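**kasavetti_fan:** Evening, all! Stusard planner in sim, both arms, the apple as first target.
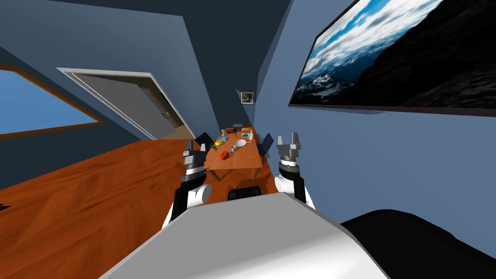
What control rate should I send joint targets at? I'm at 50 Hz and the wrists buzz.

**orvokki_l:** Keep 50 for the planner, dear, and interpolate up to the controller's own rate underneath. Mine buzzed for weeks until I did.

**bondville:** I'd disagree, kindly! Buzz like that is usually damping set too low. Interpolating only hides it.

**orvokki_l:** Could be both, of course. Try 5 on the wrist joints first and see.

**kasavetti_fan:** Damping it is, then the interpolator (bless you both). Will post the logs after supper.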